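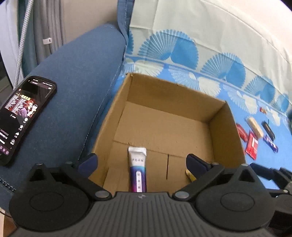
Subject: Re: box-packing episodes, what to keep
From: Qiuyue Tang
To: Fledow list
Date: 2023-06-03

Shewit Belay wrote:
> I've uploaded 600 more episodes from the hand-held grippers to
> Raltent. 114 have the fingers hiding the small items for most of
> the approach. Do we drop those? Also, do people want a cleared
> background, or is home clutter OK?

Keep the 114, but tag them "occluded" so Berhe can leave them out of the first training run. We'll compare with and without.

Clutter is fine. Wrappers beside the box, a phone on the blue fabric side, patterned cloth under everything: leave all of it. The Briltton set had almost 2000 episodes on a bare table and the policy did badly on anything printed.

What I'm short of is tubes. Please record more with the tube standing in the box, crimped end away from the gripper, and start with the jaws wide open. Vary the tilt of the box too.

Target is still 4000 by November.

Qiuyue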